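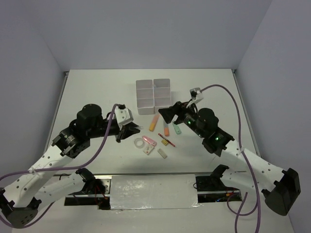

How should small desk supplies be sorted before they are put away?

Lay everything out on a clear surface first, group the pieces by how often they are used, and assign each group its own compartment. Pieces used every day belong in the compartments closest to hand.

Desk and Supply Storage: Gallery

The Tallgate Center for Office Practice maintains a reference collection of storage arrangements for the use of member offices and schools. The gallery on this page concerns the smallest category in the collection, the items that commonly collect at the bottom of a drawer: markers, highlighters, chalk, erasers, tags, and clips. Text for this page was prepared by Pacita Rivera and reviewed by Honeylyn Marquez of the Tarstead office. Larger items, including binders and paper trays, are covered on a separate page.

1. White plastic organizer with small supplies
Six square compartments in three rows of two. The organizer stands empty toward the back of a white tabletop, with the supplies spread in front of it. Among them are an orange-and-white marker with a light blue cap end and a small pale mint-green piece.

Notes on the arrangement

Organizers with square compartments are suited to short items and to collections that change from week to week. Long items, such as rulers and full-length pencils, should be kept in a tray or an upright cup. Where markers are stored on end, the caps should be checked first.

The Center recommends that each compartment hold one kind of item only. Mixed compartments tend to fill with pieces that have no assigned place, and the contents must then be emptied out to find anything. One compartment may be reserved for items awaiting a decision, provided that it is cleared at the end of each month.

Labels are optional in a private office. They are required for shared supply points at the Bellamy and Flulgate branches, where 400 staff and visiting students draw from the same shelves. Labels should be placed on the front wall of the compartment and written in plain capital letters.

Worn highlighters, dry markers, and broken chalk should be removed during sorting and should not be returned to the organizer. Usable surplus may be sent to the Tarstead supply room, which accepts deliveries on weekday mornings. Each delivery should carry the name of the sending office.

Use of this gallery

Member offices may reproduce the gallery in printed staff guides of up to 100 copies without written permission. Requests for larger print runs, and for printed sets of the full collection, should be directed to the Publications Desk at Tallgate. The next additions to the storage pages are scheduled for July and will cover drawer inserts and wall-mounted racks.

Page last revised Wednesday, May 13, 2009.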